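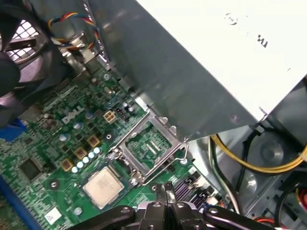

Old Dell desktop: processor out, nerve gone

Posted in: Desktops & Towers > Repairs and Upgrades
Print this thread | E-mail this thread

fenlow_thierry wrote:
I have inherited the job of swapping processors in a batch of retired Dell office machines, which are going to a homework club in Coldale. The first one is open. The load plate is up, the old chip is out and the socket is staring at me with all its little pins. I have read four guides. Three of them say it's easy and the fourth is mostly adverts.

What I'd like to know is how hard the lever is supposed to push back when you close it. On the one I tried at home it made a crunching noise and I had to go and sit in the garden.

Thierry Charpentier

skarkitz wrote:
The crunch is normal. It's the most horrible normal noise in computing. If the chip has dropped in flat and the notches line up, close the plate, push the lever down and hook it under its tab. It takes more force than you'd like.

But why is the processor lying on the motherboard? The contacts are on the underside. You've parked it on top of a lot of small pointy solder.

fenlow_thierry wrote:
Because it's flat and it was near my hand.

skarkitz wrote:
So is the floor.

vcarstea wrote:
I've put chips down on worse. I did it for years in a repair shop and never lost one that way. The pads on the chip are tough enough, it's the pins in the socket that bend if you breathe on them. I'd worry far more about that socket sitting open while somebody leans over it with a sleeve.

skarkitz wrote:
"Never lost one that you know of", Virgil. Use the plastic tray the new one came in. Failing that, a bit of anti-static foam. I'm not having this argument again, I had it with you in July.

vcarstea wrote:
And you lost it in July.

bernie_char wrote:
Evening all. Thierry's sister-in-law, here to lower the tone. He hasn't mentioned the practice board. Ask him about the practice board.

fenlow_thierry wrote:
Fine. There's a grey 3D-printed dummy motherboard next to the computer. It has a socket frame, some boxy housings along the top and a long memory slot with a blue strip in it. I can sit a chip in the frame and lift it out again as often as I like without destroying anything. I don't see what's funny about it. 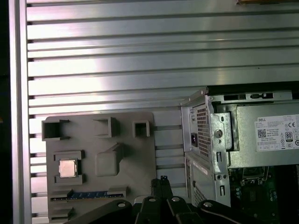 The practice board, with a chip in it, and the Dell to the right.

raph.chev wrote:
That's a rather good idea. Wish we'd had one. My apprenticeship was one dead board shared between seven of us, and by the end of the first week it was considerably deader.

One warning: a printed socket will teach you where your fingers go, but don't expect it to feel like the real one. There are no springy contacts under the chip. Get used to lowering it straight down and letting go. No sliding, no wiggling, no "just seeing if it moves".

Raphaël

florian_r wrote:
Disagree with the whole approach, sorry. Practise on the real thing. They're retired office machines, you can get a replacement board for less than a takeaway. I paid 700 for a new workstation once and spent an entire evening scared of it. Cheap old kit is where you should be making your mistakes.

bernie_char wrote:
He did pay for the kit, Florian. The processors came to 118 and he's told everyone in the family the exact figure, twice.

raph.chev wrote:
Florian, he has a club waiting for them. A bent pin on the first machine doesn't help anybody do their fractions.

Thierry, before you go any further: tuck that bundle of coloured wires well out of the way. It comes in over the top of the board and it will flop into the socket at the moment you've got both hands busy. A twist of garden wire (the coated sort) does it. Take the twist out again afterwards, unlike my cousin.

fenlow_thierry wrote:
Wires noted. Also, the power supply overhangs that whole side, and I can hardly get my knuckles past it. Moussa at work says take it out altogether. I'd sooner leave alone anything I don't have to put back. 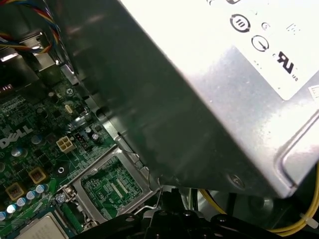 bernie_char wrote:
Does the power supply have to come out to change the processor?

raph.chev wrote:
It depends on the case. If you can lower the chip straight down and swing the lever through its full travel without touching the supply, leave it in. If you can't, unplug it from the wall first, free its connectors from the board, then undo its screws or catch and lift it clear. Don't open the supply itself, whatever Moussa says.

skarkitz wrote:
Seconded, and it pains me. While you're there, make sure you remember the square four-pin plug next to the DELL logo. That sort normally feeds the processor. Leave it off and you'll get fans, lights and a black screen, and you'll be back here blaming the crunch.

vcarstea wrote:
He did exactly that with his own machine. Page two of the old thread.

skarkitz wrote:
It was a loose plug.

florian_r wrote:
It was lying next to the socket, Skark. I remember the picture.

fenlow_thierry wrote:
Right. Wires back, supply staying in if my knuckles allow, chip in a tray to keep the peace. I'm going in after tea. Bernadette is making it, so there may be a delay.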